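Bench notebook, Pendumholm shared workshop
June, started 4:15 pm

Picking up where I left off on the two-arm build. The new finger mounts came off the printer last night and I couldn't wait, so I skipped the cleanup I had promised Sunil and went straight to bolting things on (sorry Sunil, the bench drawer is still a mess, I'll get to it). Both arms are now on the long fingers. I used the short M3 screws everywhere except the lower hole on the right side, where the thread is chewed up and only a longer one bites. Put a drop of threadlocker on all of them. If you take the right gripper apart, please put the long screw back in that same hole!

Cables first, because that was the big complaint in the last entry. I gave the camera cables a lot more slack and let them loop over the top instead of zip-tying them down the link. It looks silly but the wrist can turn all the way over now without yanking on the connector. Kamrul wants to run everything through a proper sleeve and I'm all for it, only not this week.

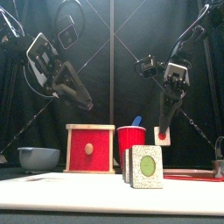
The other thing I changed is the speed cap. The Pumano controller boards ship with a pretty timid limit and I had been leaving it alone, but with the longer fingers the whole approach felt like waiting for a bus. I bumped the limit to 600 in the config (units are whatever that board thinks they are, the manual is no help at all) and the arms still stop cleanly. At anything higher the left shoulder starts to hum, and I really don't like that hum. Hok-lam thinks it's the belt. I think it's the bracket. We have a soda riding on it.

Homing is good on both sides. I ran the routine 36 times while eating a sandwich and got 3 bad ones, all on the left, all with the same encoder complaint in the log. That connector has been on my list forever - it's the white one with the bent latch, and wiggling it makes the error come and go. Rizwan has a bag of spares at home and is bringing them in.

Now for blocks. I wanted a target that isn't a perfect cube, so I've been working with the tall dark green one as well as the cubes. The dark color is a pain. The wrist camera picks exposure off the white part of the table and then anything dark goes nearly black, and the fingers are black too, so the edge finder has very little to hang on to. I locked the exposure by hand and that helped the edge finder a bit, though I haven't tried it with the overhead lamp off. 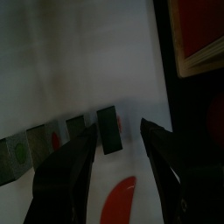

So does it matter which way up the tall block goes before a pick?

Upright is easier for our code, since the grasp width stays small and the fingers have room to come down on both sides. Lying flat, it needs a different approach angle and I haven't written that part yet.

Grip force is still guesswork. Sewwandi suggested reading motor current and backing off once it climbs past a threshold, and I have that half working on the right arm. Threshold is 5 on the slider for now, picked by feel. The rubber pads from the old Wickramasinghe kit might be worth gluing on too, if anybody remembers which box they went into. I looked in the obvious ones.

One dumb mistake to write down so I don't make it again: I had the left and right camera feeds swapped in the viewer for most of an hour and kept "fixing" an offset that was fine all along. The offsets are back to the old values. I put tape labels on the USB hub, and whoever unplugs the hub next, please read them.
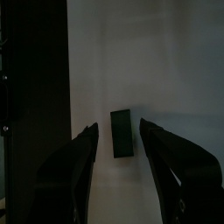 Tall block between the fingers, wrist camera view.

Left to do:
Swap the encoder connector on the left arm
Write the flat approach for the tall block
Try the exposure lock with the lamp off
Current threshold on the left arm, same as the right
Ask at Flirner about a stiffer bracket, and if that kills the hum Hok-lam owes me a root beer

Power is off at the strip, 7:40 pm. Config is saved under my initials, and the old one is still next to it in case 600 scares anybody.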